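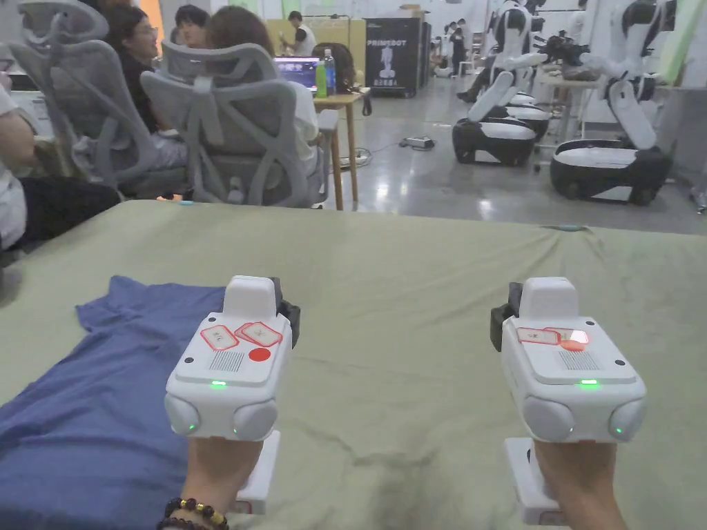
Sewwandi Jayawardena had been folding since eight, and the planner still thought a sleeve was a second shirt.

"It's converging," said Pravik, who had said so in January.

She reset the cloth and went again. Grippers up, wait for the lights, pinch, lift, fold. Every demonstration went into a folder on the Zoltstead server, and every night the training job chewed through the folder and produced a checkpoint with a hopeful name. Monday's was called steady_29. It had dropped the shirt on the floor and reported success with a confidence of one.

"Because the success check only looks at the gripper width," she said. "Closed means holding. It was closed on nothing."

"We could add a term for that."

"You added a term for that."

Pravik scrolled. The term was there, multiplied by zero. Somebody at Sturnitz had turned it off to make the curve look better for a visit, and the curve had looked very good indeed.
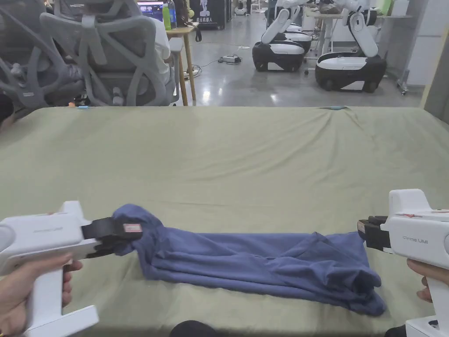 Demonstration 165, second fold.

She played it back that evening with the tracker output laid over the video. For five seconds the left hand's estimated path agreed with where her hand had been. Then it slid off sideways, calmly, as if she had decided to fold the table. The planner would learn that too. It learned everything, which was what people liked about it in meetings.

"How many have drift like this?" Pravik asked.

"I don't know. The tool that flags drift uses the same tracker."

He sat down - the first sensible thing she had seen him do all week - and opened the Wickramasinghe report, the one promising a system that would "understand fabric." He deleted "understand," typed "handle," looked at it, and deleted that.

"What would you put?" he said.

"Put the zero back to what it was. Run it tonight. Then write down whatever it does."

"And if it's worse?"

"Then the number will be worse," she said, and reached for the shirt.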